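Stacking shoe boxes on a shelf or cupboard floor

Shoe boxes are sold in uneven sizes, and a column of them is only as steady as its worst joint. Sort by footprint before lifting anything. The widest box goes at the bottom, lid fully seated, and each box above should be the same size or smaller.

Keep each column to four boxes. Cardboard of 400 gsm will carry three full boxes without the lid dishing; thinner board needs a sheet of card laid across it.
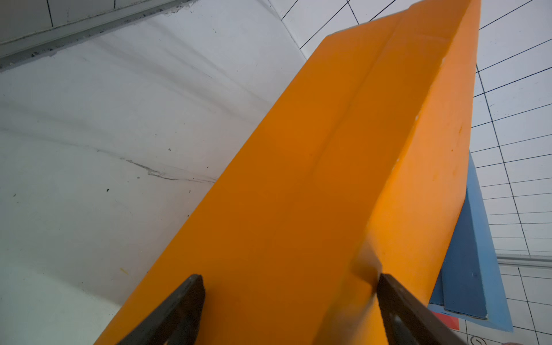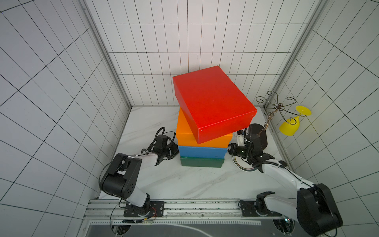 Overhang is the usual fault. If the top box is larger than the one under it, or sits at an angle, its weight bears on one edge and the lid below creases. Square the corners by hand, working upwards from the base. Allow 35 mm between the column and the wall – lids need room to lift.

Boots go in their own column. Label the short end, never the lid, with letters large enough to read from the door. A silica sachet in each box is enough for a dry room; replace it in January.

Hauwa Chukwu, Sornham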